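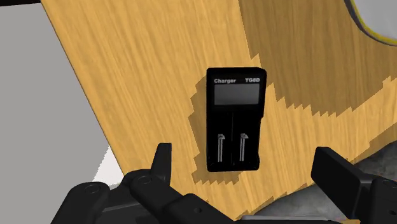 stepdown_gear replied:
Slow your hand down before you change anything in the policy. Every set of demos I've recorded by remote control had the same problem at the start. The operator moves fast through open space, stops dead over the object, thinks for two seconds, and then closes. The robot learns the stop. It gets over the object and sits there.

Posted 26 August 2020

low_torque (original poster) wrote:
That matches what I'm getting. For people who skipped the first page: I'm driving the arm in simulation with a Kurka hand controller, through the Vernden plugin. The charger task is the one that stalls. I have 477 demos of it, all recorded by me, and the trained policy gets the gripper down near the charger with the fingers open and then hovers. Sometimes it closes after a long wait. Mostly it times out.

I went back and watched a few of my own recordings and yes, I pause. I pause because from the wrist view I can't tell how far down I am.

wafflebed wrote:
Are you driving from the wrist view only? I couldn't do anything useful that way. Depth is very hard to judge when the fingers are big in the picture and the object is in the middle distance. Put the side view on a second monitor and use that for height, then use the wrist view for lining up left and right.

low_torque wrote:
Wrist only, on purpose. The policy only gets the wrist view, so I thought I should only see what it sees. Otherwise I'm making decisions on information it doesn't have.

wafflebed wrote:
I've heard that argument and I don't buy it for this kind of task. Your pauses are in the data. If a second view gets rid of the pauses, the data is better. The policy doesn't need to know how you knew the height, it only needs smooth examples of getting there.

stepdown_gear wrote:
I half agree with the OP here. If you use the side view to decide which way to go, the policy can't copy that. If you use it to check height on the last bit of the approach, the shadow and the size of the object in the wrist view carry most of the same information. So I'd say side view yes, but be careful what you use it for. Anything hidden from the wrist should be off limits.

backlash_ben2 wrote:
Different suggestion. Don't re-record. Trim the pauses. Drop any frame where the commanded motion is under a small threshold and the gripper command hasn't changed. I did this on a set of 1126 demos in March and it got rid of most of the hovering. Took an afternoon.

low_torque wrote:
Did you trim everything or just the part over the object?

backlash_ben2 wrote:
Everything except the five frames before and after each gripper command. If you cut those too, the robot starts lifting before the fingers have closed.

cornstarch wrote:
Trimming works until you have a task where waiting is right. Say the object rocks when you let go of it and you need it to settle. Then you have thrown out the frames that teach it. I'd re-record. 477 is not that many.

backlash_ben2 wrote:
It's a lot when one person did them all with a Kurka. My wrist hurt for days after mine.

low_torque wrote:
Mine too. I can manage a short block in the morning and that's it. OK, plan is to trim first, retrain, and see. In the meantime I have been driving the other task with the side view on.
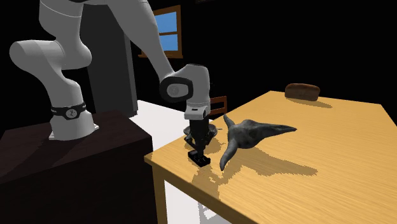 cornstarch replied:
For odd shapes like that one, decide on a grasp rule before you record and stick to it. Either always go for the same prong or always go for the middle. When I let myself pick whatever looked easy each time, the policy averaged between two good grasps and landed on neither.

low_torque wrote:
I've been going for whichever prong is nearest the gripper. Does that count as a rule?

cornstarch wrote:
It's a rule, but it flips when two prongs are about the same distance away, and that is where you'll see it dither. I would pick the middle if the fingers open wide enough.

wafflebed wrote:
The middle looks lumpy though. With a parallel gripper you could be pinching on a ridge and have the whole thing swing when you lift. I'd take a prong, close to where it joins the body. You give up a little balance but the contact is better.

cornstarch wrote:
Fair. Try ten of each by hand and see which one you drop less. That's how I'd settle it.

stepdown_gear wrote:
Also keep an eye on where you close. If your fingertips are brushing the tabletop in the demos, the policy will press into it sooner or later. In the sim that only makes the contact solver jumpy. On a real arm it trips the force limit. I set a floor on the controller height in Vernden, there is a field for it in the workspace settings. It's off by default.

low_torque wrote:
Didn't know about the floor setting, found it now. Thanks.

Question for everyone: how many people use the Waltance demos to pretrain and then add their own? I downloaded the 2000 episode pack but the gripper is different, and I'm not sure it's worth the trouble of converting it.

backlash_ben2 wrote:
I tried it. Helped with reaching, did nothing for grasping. The conversion was mostly flipping the sign on the gripper command and fixing the wrist offset. The Bisgaard script does both if you edit the offset at the top.

wafflebed wrote:
Same result here. If your reaching is fine already I'd skip it.

low_torque wrote:
Update. Trimmed the charger set the way backlash_ben2 described and retrained overnight. The hovering is nearly gone. New problem is that it now comes in too fast and closes a little high, so it gets the edge of the case and slips off. I think that's because the trimmed demos have a jump in speed where the pauses used to be.

cornstarch wrote:
Yes, that's what I was getting at. Smooth the speed over the cut or record a fresh batch with the side view and mix it in.

backlash_ben2 wrote:
Mix it in. I wouldn't throw the old ones out. Maybe weight the new ones higher.

low_torque wrote:
Recording a fresh batch this week, side view on, height floor on. I'll post the success rate when it's trained.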